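Zoubi Shadow Recovery Brushes for Raw Files: Review
10/11/2020

I bought the Zoubi brush pack in August and have used it on most of my paid work since then. It is a set of local adjustment brushes for raw editors, aimed at people who have dark areas to lift and don't want to fight with noise afterward. I shoot small products and workshop interiors, so dark corners come up on every job.

Installing it took a couple of minutes. You unzip the folder, import the brushes, and restart the program. They show up in two groups, one for shadows and one for highlights. The names are clear enough that I stopped opening the PDF guide after the first evening.

The shadow brushes are the better half. I tried them on a set from Fomidthorpe, shot indoors at ISO 800 with a 50 mm lens, and the soft version opened up the black areas under a workbench without turning them gray. The strong version goes too far at its default setting. I keep it at 56 and that works for nearly everything. 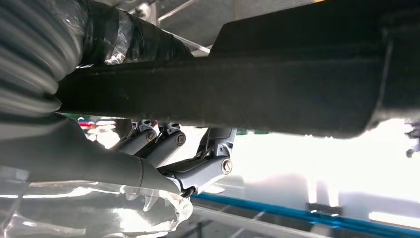 The highlight brushes need more care. They pull detail back well on painted walls, paper, and skin. Shiny surfaces are harder. Clear plastic wrap with bright glints along the creases is a good test, and the full-strength brush gives it a flat, dirty look, while the matte light-gray parts next to it can take the same stroke with no trouble. I now paint the two separately and leave the smallest glints alone. The Ondach pack I used before had a slider just for this, and I miss it.

Speed is fine on my desktop. On an older laptop there is a short lag after each stroke once you have several masks stacked up. Turning off the preview overlay helps a little.

Two complaints. The pack has no version for the Westeo editor, although the sales page hints at one. And the brushes reset to their default feather size every time the program restarts. I wrote to support and got a polite answer saying it would be looked at.

I would still buy it again for the shadow group. If you mainly need help with highlights, try the free sample first. It includes one brush from each group, and they are the same ones you get in the paid pack.

Rating: 4 out of 5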